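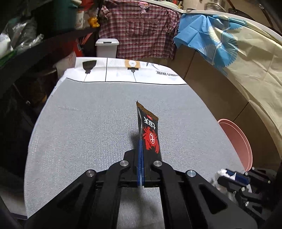

Snack packet held in the gripper's blue finger pads, Clusholm demonstration.

Sunday, July 26, 2020 - by Christos Michailidis
Reading time: 2 minutes

Progress report: handling work, Pririsdale grant

This report covers the period since February and the demonstration at the Clusholm site. The purpose of the visit was to show the funder the two-gripper handling task in a domestic room, using ordinary household items on a soft cover.

Recording stands at 3796 grasps against a target for the period of 1000. Of these, 50 were set aside at review for incomplete logs. The remainder has been passed to Soren for labeling.

Two classes of object were presented to the visitors: sealed packets and crumpled tissue. Packets are gripped upright by the edges where possible. Tissue is harder to specify - its outline changes with each contact, and the width at closure does not predict how much material is held.
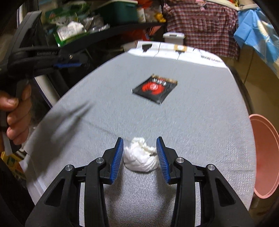 For this reason the jaw opening is now logged at approach as well as at closure. The change was made on both units before the visit and adds no time to a session.

Visitors asked for clearer wording on how the left and right grippers share a task. A revised operator sheet has been drafted and sent to Sjöberg for comment.

Open items are the spare finger pads, on order, and the time offset between the two units, which drifts in long sessions. Work on the offset will take up most of the next period. No change to the budget is requested.

We use cookies to improve your experience on this site. Accept / Manage settings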